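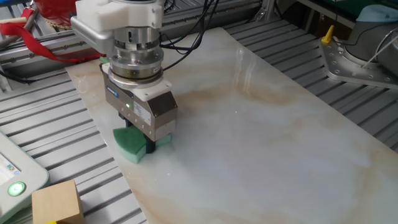

We had the first wiping job taught before lunch, Lucian Anghel wrote back after the trial, and the only thing he'd change is the length of the pendant cord.

# Grureda Osa - hand teaching kit

Show the arm the job once, by hand or from the Jitaru remote. Osa records the path, the push and the gripper state, then plays it back. No code. Good for wiping, polishing, light sanding, anything where the tool has to stay down on a surface.

**Two ways to teach**

- By hand. Hold the enable button, take the arm by the wrist, do the job. Arm goes light, you steer.
- By remote. Jitaru handset, one stick for travel and one for tilt. Slower but steadier on long strokes, and you keep clear of the table.

You can mix them in one recording. Most people do the rough path by hand, then fix the corners on the remote.

**Wiping stone and other glossy tops**

Clamp the sponge so it sits flat before you press record. Start with low push and bring it up in small steps. Overlap the strokes. If the sponge folds at the turns, re-teach just the turn - Osa will splice it in, no need to run the whole thing again.

**In the box**

- Osa controller
- Jitaru remote with cable
- wrist plate and screws
- 3 spare enable buttons
- printed quick start (setup video is on the support page)

**Specs**

| | |
|---|---|
| Part no. | 837 |
| Stored tasks | 136 |
| Longest single recording | 88 seconds |
| Playback speed | half, full, or as taught |

Longer jobs: chain recordings in Clerkar, our desktop editor. Clerkar is a free download for kit owners. Also does mirror and repeat, handy for wide slabs.

**Before you order**

Check your arm is on the compatability list. Older controllers need the adapter, sold seperately. Force sensing at the wrist is needed for push playback - without it you get path only.

Longer remote cable is coming in June, same plug.

Page updated 4/7/18. Old firmware notes moved to Downloads.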